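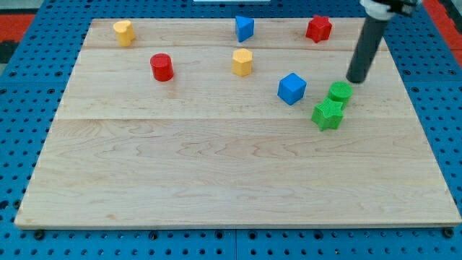 Lindsay Prendergast wrote in to ask whether the board has to be fastened before the blocks are put out, or whether its own weight will hold it. It should be held along the front edge. The board will stay put under light use, but it creeps toward the user when blocks are pushed across it, and the layout moves with it. Section 4 has been rewritten to cover this.

4. Setting up the board and blocks

This section applies to the Trelis shape set, item 3620, used on a perforated base panel. For assembly of the table, see section 2. For fixing the base panel to the table, see section 3.

4.1 Before you start

Check that the base panel is level in both directions. A cylinder laid on its side in the middle of the board must not roll. If it does, go back to section 3 and adjust the feet.

Wipe the panel and the underside of the board with a dry cloth. Grit caught between the two will mark the wood and can make the board rock.

You need:
The maple board
The base panel, already fixed
Retainers for the front edge, with washers
The tray of plastic blocks
A tape measure

Note: The board and the panel are packed separately. Sets shipped through Imville before June have the retainers taped under the lid of the block tray.

4.2 Placing the board

1. Set the board on the panel with the better face up. The seams between the planks run from left to right as seen by the user.

2. Slide the board until panel shows on the left, on the right and along the front. Leave at least one full row of holes uncovered at the front for the retainers.

3. Measure from the left edge of the panel to the board at the front corner and again at the back corner. The two readings should match. Correct the board by hand. Do not tap it with a tool.

4. Fit the retainers in the holes just in front of the board. Use two, spaced well apart. Push each one down until the shoulder sits on the panel.

5. Press the board lightly against the retainers. It should touch both.

6. Press on each corner in turn. If a corner dips, lift the board, clean the contact area and repeat from step 1.

Caution: Do not drive screws through the board. The planks are edge-glued, and a screw near a seam can open it.

Caution: Do not use double-sided tape under the board. The adhesive pulls fibers from the wood when removed.

4.3 Laying out the blocks

The blocks come in red, yellow, blue and green. The same shape may appear in more than one color, and the two are treated as separate pieces. A green star is not a substitute for a red star on the layout card.

1. Empty the tray onto a cloth beside the table. Do not tip it out over the board.

2. Check each block for burrs along the lower edge. The surface is slightly textured, and this is normal. A raised edge is not. Remove it with fine paper, no more than 20 light strokes in one direction.

3. Place the tall or unstable shapes first. The heart stands upright with its lobes up. Hold it until it is steady, then let go.

4. Place the upright cylinders on a circular end. Turn each one a quarter turn under light pressure to seat it.

5. Place the triangular and hexagonal prisms. The layout card gives the position only. Rotation is free unless the card has an arrow.

6. Place the cubes. They need not be square to the board.

7. Place the stars last. A star may be set up on its points or laid flat. Follow the card where it says which.

8. Keep every block at least 50 mm from the board edge until you are familiar with the set. Blocks closer than this are easily knocked onto the panel.

Note: For an open layout, leave a finger's width between neighbors. For a clustered layout, two pieces may nearly touch. Set the rear piece first and bring the front one up to it.

Note: The ribbed end of a cylinder goes up where there is one. Placed rib down, the cylinder turns less freely and may lean.

4.4 Checking the layout

1. Stand at the front of the table and compare the board with the card.

2. Use the seams as guides. A block shown above a seam on the card must be behind that seam on the board. The wavy grain is not a guide, as it differs from one board to the next.

3. Press the table once with an open hand. If any block shifts or falls, the base panel is loose. Tighten it before continuing.

4. Enter the card number in the log on page 271.

4.5 Clearing and storage

1. Lift the blocks straight up, starting at the front. Dragging leaves colored streaks on the wood.

2. Return them to the tray by color.

3. Leave the board in place if the set will be used again the same day. Otherwise pull both retainers, lift the board with two hands and store it flat.

4. Keep the board away from heaters and direct sun. A board that has bowed can often be recovered by laying it hollow side down on a flat surface overnight.

Streaks come off with a barely damp cloth. Dry the wood at once, along the grain. Do not use solvent on the blocks or on the panel.

4.6 Replacement parts

Blocks are supplied singly by Henare. Give the shape and the color. Retainers are supplied in pairs with washers. Boards are supplied unfinished or oiled, and an oiled board must be left for a full day before blocks are placed on it.

Section 4 revised 24/05/2021, N. Chisholm. Section 5, Layout cards, is unchanged.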